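3장. 첫 오일 바르기

Zullum 목재용 오일 키트 사용 안내서

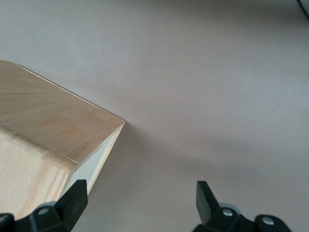
그림 3-1. 밝은 색 나무 상자의 윗면. 나뭇결의 방향을 먼저 살펴봅니다.

2장에서 구성품을 모두 확인하셨다면 이제 뚜껑을 열 차례입니다. 처음이라 손이 조금 떨리더라도 괜찮습니다. 오일 마감은 페인트나 바니시에 비해 너그러운 편이어서, 중간에 얼룩이 지거나 한쪽이 진해져도 대개는 되돌릴 수 있습니다. 저희 상담 전화로 걱정 가득한 목소리를 들려주신 분들도 이야기를 나누어 보면 열에 아홉은 조금 더 닦고 조금 더 기다리면 되는 경우였습니다. 그러니 차 한 잔 곁에 두시고(오일 깡통과는 멀찍이 떨어뜨려서요!) 이 장을 끝까지 한 번 읽은 다음에 시작해 주세요.

이 장은 칠이 되어 있지 않은 작은 가구와 소품, 그러니까 수납 상자나 선반, 걸상, 액자 틀 같은 물건을 기준으로 썼습니다. 식탁 상판처럼 넓은 면은 5장을, 이미 다른 마감재가 발라진 가구는 6장을 먼저 보시기 바랍니다. 도마와 나무 숟가락처럼 음식이 직접 닿는 물건에는 이 키트를 쓰지 마십시오.

3.1 시작하기 전에

작업 시간은 넉넉히 잡아 주세요. 바르는 일 자체는 짧은데 사이사이 기다리는 시간이 깁니다. 퇴근하고 저녁 먹은 뒤에 한 번, 다음 날 같은 시간에 또 한 번, 이런 식으로 나누어 하시면 딱 좋습니다. 하루에 다 끝내려고 마음을 먹으면 꼭 마지막에 가서 서두르게 되고, 서두른 자국은 마른 다음에야 보이더라고요.

장소는 바람이 통하고 먼지가 적은 곳이 좋습니다. 베란다도 좋고, 창문을 두 쪽 열어 맞바람이 들게 한 방도 좋습니다. 직사광선이 내리쬐는 자리는 피해 주세요. 표면만 먼저 굳어서 속에 있는 오일이 갇히는 일이 생깁니다. 장마철인 7월에 작업하신다면 마르는 시간을 이 안내서에 적힌 것의 두 배로 보시는 편이 마음 편합니다. 비가 며칠째 내리는 날이라면 과감히 미루셔도 됩니다.

반대로 한겨울에는 깡통을 작업 전날 저녁부터 실내에 들여놓으세요. 차가운 오일은 되직해서 잘 펴지지 않습니다. 급하다고 깡통을 난로 위에 얹거나 전자레인지에 넣거나 뜨거운 물에 담그는 일은 절대로 하지 마십시오.

준비물
키트에 들어 있는 것: 오일 한 통(243ml), 바르기용 천, 마무리용 천, 중간 사포, 고운 사포, 나무 막대, 장갑
따로 준비하실 것: 바닥에 깔 신문지나 비닐, 뚜껑이 있는 금속 통과 물, 마른 솔, 받침으로 쓸 자투리 나무, 앞치마나 버려도 되는 옷

오일의 양이 충분한지 궁금해하시는 분이 많습니다. 나무마다 빨아들이는 정도가 워낙 달라서 딱 잘라 말씀드리기가 어렵습니다. 소나무와 삼나무는 꽤 많이 마시고, 참나무나 단풍나무는 금방 배부른 티를 냅니다. 뒷면이나 바닥면처럼 잘 안 보이는 자리에 먼저 조금 발라 보시면 감이 옵니다.

주의! 오일이 묻은 천은 저절로 열이 나서 불이 붙을 수 있습니다. 뭉쳐서 휴지통에 버리거나 비닐봉지에 넣어 두지 마십시오. 작업을 시작하기 전에 금속 통에 물을 채워 손 닿는 곳에 놓아 두시기 바랍니다. 처리 방법은 3.6에 자세히 적었습니다. 이 장에서 다른 것은 다 잊으셔도 이것 하나만은 꼭 기억해 주세요.

3.2 표면 다듬기

마감이 예쁘게 나오느냐는 여기서 거의 정해집니다. 오일은 표면을 덮어 가려 주는 재료가 아니라서, 사포 자국이나 연필 선, 손때가 남아 있으면 바른 뒤에 오히려 또렷해집니다.

1. 물건의 문짝, 손잡이, 경첩을 뗄 수 있는 만큼 떼어 냅니다. 나사는 작은 그릇에 모아 두세요. 떼기 전에 휴대전화로 한 장 찍어 두시면 나중에 조립할 때 고맙습니다.

2. 먼지를 마른 솔로 털어 냅니다. 모서리와 이음매 안쪽은 솔을 세워서 털어 주세요.

3. 접착제가 삐져나와 굳은 자리가 있는지 확인합니다. 불빛을 옆에서 비스듬히 비추면 번들거리는 곳이 보입니다. 그런 자리는 오일을 먹지 못해 하얗게 남으니 중간 사포로 살살 갈아 없앱니다.

4. 중간 사포로 전체를 문지릅니다. 결을 따라 길게, 힘은 손바닥 무게 정도면 충분합니다. 결을 가로질러 문지르면 가는 흠이 남습니다.

5. 고운 사포로 바꾸어 한 번 더 문지릅니다. 날카로운 모서리는 사포를 손가락에 감아 두세 번만 쓸어 주세요. 모가 살짝 죽어야 오일이 벗겨지지 않고 오래갑니다.

6. 물기를 꼭 짠 천으로 전체를 닦고 완전히 마를 때까지 기다립니다. 만져 보면 보송하던 표면이 다시 까슬해졌을 텐데, 나무 섬유가 물을 머금고 일어난 것이니 놀라지 마세요. 고운 사포로 아주 가볍게 한 번 더 쓸어 주면 됩니다.

7. 마른 솔로 가루를 털고, 마지막으로 깨끗한 마른 천으로 훔칩니다.

참고. 합판으로 만든 물건은 겉의 무늬목이 생각보다 얇습니다. 중간 사포를 건너뛰고 고운 사포만 쓰시고, 모서리에서는 특히 조심해 주세요. 한 번 뚫린 무늬목은 저희도 되살려 드릴 방법이 없습니다. 층이 드러난 옆 단면은 오일을 많이 빨아들여 윗면보다 진해지는 일이 흔합니다. 색 차이가 싫으시면 단면만 고운 사포로 더 오래 문질러 매끈하게 해 두시면 차이가 줄어듭니다.

3.3 첫 번째 바르기

1. 바닥에 신문지나 비닐을 깔고, 자투리 나무를 받쳐 물건을 띄워 놓습니다. 바닥에 바로 놓으면 아랫면이 눌어붙습니다.

2. 장갑을 낍니다.

3. 깡통은 흔들지 말고, 뚜껑을 연 다음 나무 막대로 바닥부터 천천히 저어 줍니다. 흔들면 거품이 생겨서 표면에 작은 점으로 남습니다. 막대 끝에 걸쭉한 것이 걸리지 않을 때까지 저어 주세요.

4. 쓸 만큼만 작은 접시에 덜고 뚜껑은 바로 닫습니다. 깡통에 천을 직접 담그지 마십시오. 나뭇가루가 들어가면 남은 오일까지 못 쓰게 됩니다.

5. 바르기용 천을 손바닥만 하게 접어 오일을 적신 뒤, 눈에 덜 띄는 면부터 바릅니다. 안쪽, 뒤쪽, 아래쪽을 먼저 하고 윗면은 맨 나중에 하시면 손이 익은 상태에서 제일 잘 보이는 면을 만날 수 있습니다.

6. 처음에는 동그랗게 문질러 스며들게 하고, 마지막에는 결을 따라 길게 한 번 쓸어 정리합니다. 색이 확 살아나는 순간이라 저희도 매번 이때가 제일 즐겁습니다.

7. 십오 분을 그대로 둡니다. 그 사이 유난히 빨리 스며들어 푸석해 보이는 곳이 생기면 그 자리에만 조금 더 발라 주세요.

8. 마무리용 천으로 남은 오일을 전부 닦아 냅니다. 아까운 마음에 덜 닦고 넘어가시는 분이 참 많은데, 표면에 남은 오일은 굳으면서 끈적해집니다. 손등으로 스쳐 보아 미끄러운 느낌이 없을 때까지 천의 깨끗한 면을 바꿔 가며 닦아 주세요.

9. 이음매와 구석은 천을 막대 끝에 감아 한 번 더 닦습니다. 한 시간 뒤에 돌아와 살펴보면 틈에서 오일이 배어 나와 있을 수 있으니 그때 다시 훔쳐 주시면 됩니다.

하룻밤 말립니다. 다음 날 손을 대 보아 차갑고 축축한 느낌이 들면 아직 덜 마른 것입니다. 조금 더 두세요.

저희 제품 개발을 맡고 있는 Gayan Siriwardena가 작업실 벽에 붙여 둔 쪽지를 하나 옮겨 적습니다. "바르는 데 쓴 시간만큼 닦을 것." 신입 직원들도 이 쪽지 앞에서 며칠을 보내고 나면 천 접는 솜씨부터 달라집니다.

3.4 두 번째, 세 번째 바르기

첫 번째로 바른 오일이 마르고 나면 표면이 얼룩덜룩해 보이기 쉽습니다. 어떤 데는 윤이 돌고 어떤 데는 맨 나무 같지요. 여기서 실망해서 전화를 주시는 분들이 계신데, 두 번째를 바르고 나면 대부분 고르게 맞춰집니다.

1. 고운 사포로 전체를 아주 가볍게 쓸어 줍니다. 갈아 낸다는 생각보다는 먼지를 달랜다는 정도의 힘이면 됩니다.

2. 가루를 솔로 털고 마른 천으로 훔칩니다.

3. 첫 번째 때보다 오일을 적게 덜어 얇게 바릅니다. 나무가 이미 한 번 먹었기 때문에 양이 절반 남짓이면 충분합니다.

4. 십 분을 두었다가 깨끗이 닦아 냅니다.

5. 다시 하룻밤 말립니다.

장식용 선반이나 액자라면 두 번으로 마치셔도 좋습니다. 손이 자주 닿는 상자, 걸상, 서랍 앞판은 세 번까지 발라 주세요. 네 번, 다섯 번 바른다고 더 튼튼해지지는 않고 마르는 시간만 길어집니다.

참고. 색이 있는 오일(Grornorham 색상군)을 쓰시는 경우 색은 첫 번째 바를 때 거의 다 정해집니다. 마지막 한 번은 투명 오일로 바르시면 옷이나 책에 색이 묻어나는 일을 줄일 수 있습니다. 색상표는 전체 안내서 132쪽에 있습니다. 화면이나 종이로 보는 색과 나무에 올린 색은 꽤 다를 수 있으니 자투리에 먼저 시험해 보세요.

3.5 굳히기

마지막으로 바른 뒤 하룻밤이 지나면 만져도 묻어나지 않습니다. 다 된 것처럼 보이지만 속은 아직 굳는 중입니다. 그래서 쓰임에 따라 기다리는 시간을 나누어 적어 두었습니다.

가벼운 물건을 올리거나 손잡이를 다시 다는 일: 하룻밤 뒤
책, 옷, 이불처럼 천이나 종이가 닿는 일: 100시간 넘게 지난 뒤
젖은 천으로 닦거나 화분을 올리는 일: 7일 뒤

상자나 서랍처럼 안쪽이 막힌 물건은 뚜껑과 서랍을 열어 둔 채로 굳히십시오. 닫아 두면 냄새가 갇혀서 오래갑니다. 냄새가 유독 신경 쓰이시면 처음부터 안쪽은 바르지 않는 방법도 있습니다. 특히 겨울 이불이나 아이 옷을 넣어 두실 생각이라면 저희는 안쪽을 맨 나무로 남겨 두시라고 권해 드립니다. 굳히는 동안 신문지로 덮어 두시는 분이 계신데, 인쇄 잉크가 옮을 수 있으니 덮지 마시고 그냥 두세요. 먼지가 걱정되면 방문을 닫아 두시는 것으로 충분합니다.

3.6 쓰고 난 천과 남은 오일

주의! 아래 순서는 작업을 마칠 때마다, 첫 번째와 두 번째 사이에도 매번 지켜 주십시오. 저녁에 작업하고 피곤해서 천을 구석에 던져 두는 것이 가장 위험합니다.

1. 오일이 묻은 천과 종이를 모두 물을 채운 금속 통에 담급니다. 사포도 오일이 묻었다면 함께 넣습니다.

2. 물에 완전히 잠겼는지 확인하고 뚜껑을 덮어 집 밖이나 베란다의 불기 없는 곳에 둡니다.

3. 버리실 때는 사시는 지역의 처리 규정을 확인해 그에 따릅니다. 물에 담갔던 천을 건조기에 넣거나 빨아서 다시 쓰지 마십시오.

4. 통에 남은 물을 하수구나 화단에 붓지 마십시오. 이것도 지역 규정에 맞추어 처리합니다.

남은 오일은 뚜껑 테두리를 깨끗이 닦고 꼭 닫아 어린이와 반려동물의 손발이 닿지 않는 서늘한 곳에 둡니다. 뚜껑을 나무망치로 가볍게 두드려 닫고 여신 날짜를 깡통에 적어 두세요. 오랜만에 열었더니 위에 얇은 막이 생겨 있다면 막을 걷어 내고 쓰셔도 되지만, 전체가 젤리처럼 되었거나 저어도 풀리지 않는 덩어리가 있다면 미련 없이 보내 주셔야 합니다.

3.7 이럴 때는 이렇게

표면이 끈적거려요
덜 닦인 오일이 굳는 중입니다. 새 오일을 천에 조금 묻혀 끈적한 자리를 문지르면 굳다 만 오일이 풀립니다. 곧바로 마른 천으로 싹 닦아 내고 하룻밤 더 말려 주세요. 그래도 끈적하면 한 번 더 반복합니다.

군데군데 하얀 자국이 있어요
접착제가 남아 있던 자리입니다. 그 부분만 중간 사포로 갈고 고운 사포로 정리한 다음 오일을 다시 바릅니다. 주변과 섞이도록 가장자리를 흐리듯 문질러 주시면 티가 덜 납니다.

색이 생각보다 노래졌어요
오일은 시간이 지나며 조금씩 따뜻한 색이 됩니다. 밝은 나무일수록 눈에 잘 들어옵니다. 하얀 느낌을 오래 지키고 싶으시면 다음번에는 Angelovski 화이트 오일을 시험해 보세요. 이미 바른 것을 하얗게 되돌리려면 사포로 걷어 내야 해서 품이 제법 듭니다.

물컵 자국이 남았어요
다 굳은 뒤라면 고운 사포로 결을 따라 가볍게 쓸고 오일을 얇게 발라 닦아 내시면 대개 사라집니다. 이렇게 한 군데만 손볼 수 있다는 점이 오일 마감의 좋은 점이지요!

마르기는 했는데 푸석해 보여요
나무가 오일을 다 먹어 버린 경우입니다. 3.4의 순서로 한 번 더 발라 주세요. 소나무로 만든 물건에서 자주 생깁니다.

바른 뒤에 먼지가 앉았어요
아직 축축할 때는 건드리지 마시고, 다 마른 다음 고운 사포로 살짝 쓸어 내십시오. 다음에 바를 때 자연스럽게 가려집니다.

3.8 더 여쭈어보실 것이 있다면

상담 창구로 연락하실 때는 나무의 종류(모르시면 모르신다고 하셔도 됩니다), 몇 번 바르셨는지, 마지막으로 바른 것이 언제인지를 함께 알려 주시면 답을 빨리 드릴 수 있습니다. 깡통 바닥에 찍힌 제조 번호도 적어 주세요. 상담을 맡은 Afroza Majumder와 동료들이 차례대로 답해 드립니다. 주말에 남겨 주신 글은 월요일 오전에 확인합니다.

Bramville 매장 가까이에 사시는 분은 물건을 직접 들고 오셔도 좋습니다. 너무 큰 가구라면 서랍 하나만 빼서 가져오시는 방법도 있고, 실제로 그렇게들 많이 하십니다. 굳지 않은 물건은 차 안에서 시트에 묻을 수 있으니 하룻밤은 꼭 말려서 오시기 바랍니다.

다음 장에서는 마감을 마친 물건의 평소 손질법과 해마다 한 번 하는 덧바르기를 다룹니다.

개정일 2022-11-28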